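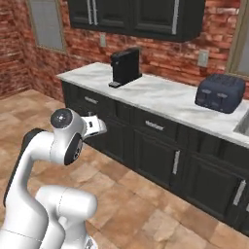
Two fingers, one kitchen, a very long weekend

I have wanted to do a proper gripper comparison for years, and what always stopped me was dishes. Real grippers break things, and real kitchens need cleaning up between tries. Then a mate sent me a login for Juvedeck, a simulator with a ready-made kitchen in it (marble, brick, dark cabinets, much nicer than mine), and I lost my spare time for most of September.

The plan was simple enough. Take one arm, bolt on two different grippers, give each the same eight chores and run every chore 200 times. Drawers, doors, lifting a pan, turning a knob, that sort of thing. The first gripper was the Isari, a short, stubby two-finger design that opens wide and closes with a lot of confidence. The second was the Kadrić, with longer, flatter fingers and a softer grip. Both ran off the Clutora controller, with the same speed limits and the same starting poses.

Drawers came first and I thought they'd be boring. They were great! A plain bar handle is a lovely target when you come at it square, and the Isari just grabs and goes. Come in a little crooked and it still grabs, only now the wrist is twisted and the arm has to pull sideways to get the drawer moving. The Kadrić fingers slide in behind the bar more easily, then slip along it if you pull too hard. I spent one whole evening nudging the approach angle back and forth and watching drawers open, and I regret none of it.

Upright door handles were a different story. The wrist has to roll a quarter turn before the fingers can close on one, and the Clutora likes to take the long way around. I ended up adding an extra waypoint by hand. With that in place both grippers did well, and the Isari was a touch quicker.

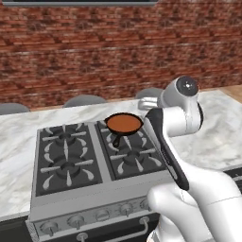 Stove chores are where I started shouting at the screen. Picking up a pan sounds like one job, but it's really a reaching job with a grasping job tacked on the end. With the skillet on the back-right burner, the handle points towards the front of the stove, so you'd think the arm could come straight over the knobs and take it. It can, until a fingertip catches a spoke of the grate on the way down. Long fingers have to be angled in from the side, and there's precious little space between handle and iron. The Isari failed 27 times in its first batch, nearly always by closing on the grate as well as the handle. Raising the grasp point by a finger's width sorted most of that out.

The knobs I'd pick as the best test of the lot. They have a small raised grip, so a gripper that pinches neatly can turn one like a person would. The softer Kadrić fingers let go partway round more often than I'd hoped. I tried a firmer setting, which helped with the knobs and made the pan worse. So it goes.

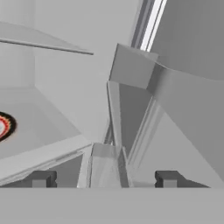 Words and testing: Costel Ristić

Wrist cameras deserve a whole article of their own. From down at the fingers the world is all slopes and edges, grey meeting slightly different grey, and I was amazed how long it took me to work out which way was up. A bit of colour is a gift. One small round thing with a red and orange ring, poking in from the left of the view, gave me more sense of direction than every flat surface put together. I'd always treated the wrist view as an extra. After a few evenings of steering by it I'd give it up last.

It also changed how I judge fingers. Shape matters for gripping, sure, but it matters for seeing too. A bulky finger hides the very thing you're trying to close on, and a gap you can see through lets you line up without guessing. I went back and reran the drawers using only the wrist view, and my favourite swapped over on the spot. The Kadrić won that round easily.

Would I trust any of this on real hardware? Some of it. Friction in a simulator is a polite sort of friction, and a real pan has grease on it. The approach angles I'd carry across tomorrow. The grip settings I'd start again from scratch, with a cheap pan and a towel on the floor.

If you want to try it yourself, start with a single drawer. Save your starting pose before you touch anything else, and keep a notebook beside the keyboard. Mine is full of arrows and crossed-out angles, and next month I'm pointing the Isari at the toaster lever.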